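How to Introduce a Robotic Picking Cell to a Packing Team

Wijaya Distribution Services, Workplace Operations Guide
Last reviewed: 2023-11-07

Purpose of this guide

This guide is for site managers and shift leads who are preparing to bring a robotic picking cell into an existing packing area. It covers the changes to job duties, the order in which staff should be trained, and the use of the Ondeo simulator before the cell goes live. Mechanical installation is covered in the installer's manual.

Before you begin

Confirm that the following are in place:
A written list of the tasks the cell will take over, by station
A written list of the tasks that remain with packers
A training room with at least two workstations running the simulator
A named shift lead for each shift during the first 12 weeks

Step 1. Describe the change to staff in writing

Issue the notice before any equipment arrives on the floor. State which stations are affected, what each affected employee will be doing after the change, and whether pay grade or hours are altered. If a decision has not been made, the notice should say so and give the date on which it will be made.

At the Nuretance site, the first notice described the cell only in terms of output. Packers reasonably asked what would happen to their shifts, and a second notice had to be issued. The current template puts job duties on the first page.

Step 2. Reassign duties station by station

The cell handles repeated picks of rigid, regular items. Packers keep mixed orders, soft goods, damaged cartons and final checks. Each cell also needs an attendant, who clears stopped picks, refills the infeed and records faults. The attendant role is to be offered first to employees at the affected station.

Attendants should rotate at least once per shift. Watching a cell is tiring in a different way from packing by hand, and early feedback from staff showed that long periods at the screen were less welcome than expected.

Step 3. Agree on who may stop the cell

Any employee may stop the cell at any time and does not need permission to do so. Only a trained attendant or shift lead may restart it. Post this rule at the cell and read it aloud at the first three shift meetings. Stops are not to be counted against an individual's performance record.

Step 4. Train attendants in the simulator

Each attendant completes 95 practice picks before working at the live cell. Training takes place during paid hours. Begin with the single block exercise, which uses one object and a plain surface, so that the trainee can concentrate on alignment.

1. Load the single block exercise and select the gripper view.
2. Check that the fingers are open before moving.
3. Bring the block between the two fingers, with clearance on both sides.
4. Compare the gap on the left with the gap on the right and correct if needed.
5. Lower, close and lift at training speed.
6. Record the result, including any missed pick.
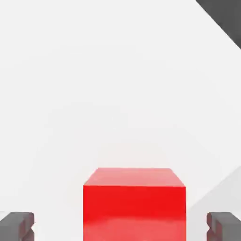
Gripper view in the simulator: red block between the open fingers, before closing.

Trainees should pause at this point and state aloud which way they would adjust, if at all. The shift lead confirms the answer before the fingers are closed. Move on to the mixed item exercises once the trainee can complete the single block exercise without prompting.

Step 5. Run a supervised trial

Limit the live cell to 958 picks per shift during the first week, then raise the limit to 3,000 if the fault log has been reviewed and staffing is stable. Keep the manual station next to the cell open and staffed throughout the trial.

Step 6. Review with the team

Hold a review at the end of the trial and another in July. Ask attendants and packers separately about workload, noise, break times and the fault log. Written answers to the points raised should be posted in the break area within 12 working days.

Related pages
Fault log template
Attendant rotation schedule
Notice to staff: standard wording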